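Chapter 9
Automation at the Operating Table: Tasks, Roles and Staffing

Chapter contents

9.1 Introduction
9.2 The case site
9.3 Suturing as a unit of work
9.4 Reallocation of tasks
9.5 Skill retention
9.6 Terms used in this chapter

Learning objectives

After studying this chapter, the reader should be able to:
– separate a surgical procedure into tasks that can be assigned to a person, to a machine, or to both;
– define supervised automation and distinguish it from teleoperation;
– state the changes in workload for the operator, the bedside assistant and the scrub technician when one task is automated;
– calculate a simple staffing balance from task times;
– identify points at which a handover between machine and operator can fail.

9.1 Introduction

Chapters 6 through 8 dealt with workplaces in which the object handled by the machine has a fixed shape. A carton, a casting or a circuit board can be described in advance, and the machine's program can be written against that description. Work in the operating room belongs to a different class. Tissue stretches, shifts and swells. Thread has no shape of its own. The position of the work changes as the work proceeds, and each step alters the conditions for the next.

For these reasons automation entered the operating room later than it entered the factory, and in a different form. The first systems were teleoperated: a surgeon seated at a console moved a pair of handles, and the instruments at the table repeated the motion on a smaller scale. Teleoperation changes the posture, the line of sight and the location of the worker. It does not remove any decision from the worker. In the terms of Chapter 2, the machine is a tool with a long handle.

Supervised automation goes one step further. A bounded part of the procedure, called a segment, is carried out by the machine under the eye of an operator who can stop it at any time. The operator selects the segment, confirms the starting condition, watches the motion and accepts or rejects the result. Responsibility for the outcome remains with the operator throughout.

This chapter treats one segment, the placing and tying of interrupted stitches, and follows its effect on the people who work around it. Questions of liability are left to Chapter 14.

9.2 The case site

The case material comes from the Van Dusen Surgical Training Center, a teaching facility with a skills laboratory and a separate wing for console training. The center works with two suppliers. Daleo provides the console and the instrument arms. Dendus provides the software layer that proposes and executes segments. A third product, the Plakora scheduling package, records task times and assigns staff to sessions.

In December the center began a trial in which closure of a short incision was divided between operator and machine. The trial covered 674 closures and 3,680 individual stitches. Every closure was logged by segment, so that the time spent by each role could be compared with the time spent under full teleoperation. The task-time tables used in the exercises carry the revision date 2025-06-17.

The reader should note two limits of the material. The trial was run in a training setting, where sessions are scheduled and interruptions are few. The staff had also volunteered for the work and had more console experience than the average for their grade.

9.3 Suturing as a unit of work

An interrupted stitch is a separate loop of thread, tied and cut before the next one is placed. A closure made this way is a row of independent units, and this makes it suitable for task analysis. Each unit can be timed, inspected and, if necessary, removed without disturbing its neighbors.

The task breakdown used at the center has six elements:

1. Position the needle in the jaws.
2. Pass the needle through both edges of the incision.
3. Draw the thread to the required tail length.
4. Form and tighten the knot.
5. Cut the tails.
6. Clear loose thread from the field.

Elements 1, 3 and 4 call for two instruments working close together, with one holding while the other moves. Thread control makes up much of the skill. A strand that has been drawn through must be kept clear of the finished stitches and of the second instrument, and it may extend well outside the operator's magnified view. 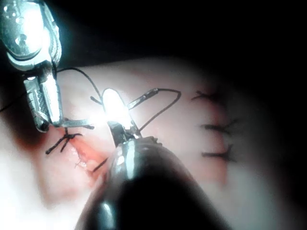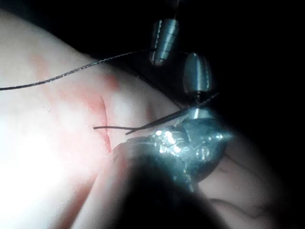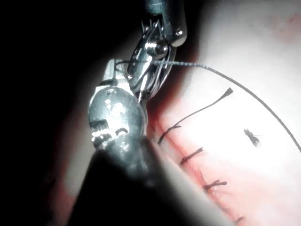 Figure 9.1 Instruments, tissue surface and dark suture thread at close range.

9.4 Reallocation of tasks

Under full teleoperation the operator performs elements 1 through 4 and shares elements 5 and 6 with the bedside assistant. In the trial, elements 2 through 4 were assigned to the machine as a single segment. Element 1 remained with the operator, who also confirmed the entry point on the console display. Elements 5 and 6 were not changed.

9.4.1 The operator

Hand motion at the console fell sharply, and visual attention did not fall with it. During a machine segment the operator must follow the needle closely enough to stop the motion before harm is done. This is monitoring work, and the findings of Chapter 4 apply to it: attention declines with time on task, and it declines faster when interventions are rare. The center limited continuous supervision to 50 minutes, after which the operator was relieved or returned to manual work.

Operators reported that the hardest moment was the stop. When a segment is halted with the needle partly through the tissue, the operator takes control of instruments whose position he or she did not choose. The center's procedure requires a pause before any motion, a check of both jaws, and a spoken statement of where the needle is.

9.4.2 The bedside assistant

The assistant's work became more regular. Under teleoperation the assistant reads the pace of the surgeon and prepares accordingly. Machine segments have a nearly constant length, and instrument changes can be planned in advance. Several assistants considered this an improvement. Others stated that they had fewer cues about what would happen next, as a machine does not hesitate or speak before a difficult pass. Dendus later added a short tone before each change of element.

9.4.3 The scrub technician

The number of items handled did not change, but the record did. Needle counts and thread lengths were entered in the Plakora log at the end of each segment, a duty that had formerly been performed once per closure. The added clerical load fell entirely on the technician. It had not been included in the original staffing estimate – a common error in automation projects, in which the time saved by one role is counted and the time added to another is left out.

9.5 Skill retention

A worker who supervises a task must be able to perform it. If the machine places most of the stitches, the operator has fewer occasions to practice, and the skill required at the moment of a stop may weaken. Trainees present a further case, because they may reach the supervising role before the manual skill has formed.

The center adopted two rules. A trainee does not supervise a segment until the same segment has been performed under teleoperation to the standard of the grade. Qualified operators complete a fixed share of closures without machine segments, and this share is entered in the schedule ahead of other work. The second rule lowers the measured benefit of the system, and it should appear in the staffing balance as a cost.

9.6 Terms used in this chapter

Element: the smallest part of a task that is timed separately.

Handover: the transfer of control between machine and operator, in either direction.

Segment: a bounded series of elements carried out by the machine under supervision.

Staffing balance: the sum of time removed from and added to all roles by a change in the allocation of tasks.

Supervised automation: operation in which the machine executes a segment while a qualified person watches, with authority to stop it.

Teleoperation: operation in which all motion of the machine follows the motion of a person at a console.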